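The Window on Prundunley Road

So I bought the house for the kitchen window. I know, I know! The roof leaked and the stairs groaned, but I stood at that sink and thought, yes, I could wash dishes for the next 10 years right there. 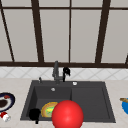
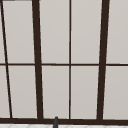
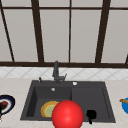
The kitchen window, all gray glass and dark brown bars.

My neighbor Yolandi Rampersad came over in February with a loaf of banana bread and told me her aunt used to live in my house (she said it the way you'd mention a stain). The aunt had hidden $700 somewhere before she died, and the family had searched for seven summers.

Well, you can guess what I did with my evenings. I tapped walls. I pulled up a closet floor. I called Thulani Motaung, who'd fixed my roof, and he tapped walls too, and charged me $500 for the closet.

The money was in the piano bench, under a hymn book, in a Naidoo tea tin. I took it next door still in my slippers.

Yolandi counted it twice at her table, then pushed the tin back across to me and kept the cash. "She'd want you to have the tea," she said.

It was terrible tea. We drank the whole pot anyway, and she told me about the aunt until it was dark out.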